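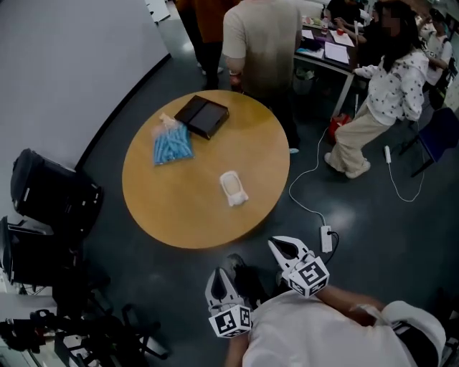

Plimier's perception module turns wrist and head camera streams into a list of graspable objects with poses. It runs as a separate process from the planner and publishes at 8 Hz by default. Most questions we receive concern surfaces that break the depth estimate. A glossy black case reflecting a ceiling light, next to a clear plastic bag, will produce holes in the point cloud at both; set fill_mode to "mask" and the segmenter's outline is used in place of raw depth.

Does the tracker need every marker face in view?
No. One face per cube is enough for a pose, two give a better one. If no face is visible for 16 consecutive frames, the track is dropped and must be reacquired.

Are people included in the object list?
No. They are written to a separate keep-out layer, which the planner reads first. Do not switch this layer off to gain speed.

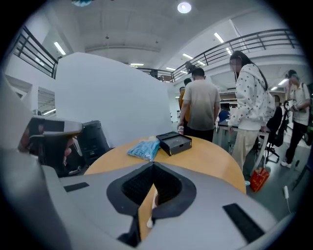
Gripper view: round table with blue bag and open box.

Why does the gripper body appear as an obstacle?
The self-mask has not been loaded. Run the mask tool once per tool change – the file is stored with the calibration, not with the project.

Can I plan on a table with a curved edge?
Yes, from build 203 onwards. Earlier builds fit a rectangle and may propose place poses beyond the rim.

What does error 270 mean?
The camera and controller clocks disagree. Restart the time service, then the perception process, in that order.

Who maintains the module?
Nandini Poduval (perception) and Paavo Juntunen (planner interface). Attach the log folder to any report. Reports without logs are closed.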